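Green fabric backdrop keeps keying out blotchy, and white things lose their edges

Posted by **Aoife Moriarty**, September 11, 2022

I record short lessons for an evening class and I put a plain background in behind me afterward. I have a green cloth from Saltumik, the cheap one, clipped to a curtain rail. The middle comes out fine but there are patches on both sides that won't drop out unless I push the slider so far that my hair goes too.

The second problem is white things. Anything white and smooth goes jagged along one side or blends into whatever is next to it.
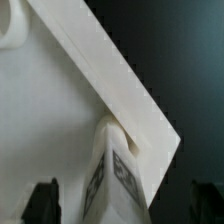 *Pale board against a dark background, stair-stepped along one edge.*

I have two lamps, both with 300 watt equivalent bulbs, one on each side of me and pointed at me. Camera is a webcam. I sit close to the cloth because the room is small. Do I need a better cloth, or paint the wall? I rent, so painting would mean asking.

---

**Helge Nygård**

Don't paint yet. Your lamps are pointed at you, so the cloth only gets what spills past you. It needs its own light. Move one lamp so it lights the cloth from the side, and use window light for your face if you have it.

Then get away from the cloth. 3 feet is the least I would try, more if the room allows. If you sit right up against it your shadow lands on it and that is a second shade of green for the software to deal with.

For the white items, turn the exposure down by hand. Webcams set on auto see a lot of dark and brighten everything, and then the whites have no detail left. A bright light behind a white object does the same thing.

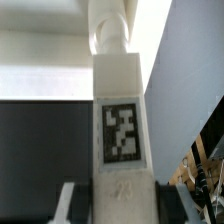
*White post with a black square marker. The pipe at the top is partly washed out by the light behind it.*

If the edge looks like little squares, that can also be compression. Check whether the program is saving at a low bitrate before you spend money.

---

**Jasper Van Damme**

just get the Trundberg collapsible one, folds up, no wrinkles, done. I've had mine since June

---

**Nigel Stockdale**

I wouldn't buy anything. I used the same sort of cloth for 364 days of daily videos and it was fine once I hung it properly.

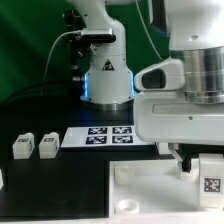 Wrinkles are the main thing to fix with any fabric background. Wash it, iron it on the back while it is damp, and roll it on a tube when you put it away. Folding puts the creases right back. The green cloth in the picture has soft diagonal folds and lighter streaks where it reflects light, and those streaks are the kind of thing that gives you patches. Diagonal folds usually mean the top is pulled tighter at one corner than the other. Put clips along the whole top edge, then weight the bottom. I used a length of curtain chain in the hem. If you still get streaks after that, hang a bedsheet in front of the lamp, well clear of the bulb, or bounce it off the ceiling.

Barby and Brophy both sell clips. Either kind holds. Take the cloth down when you aren't recording or the sun will fade one side.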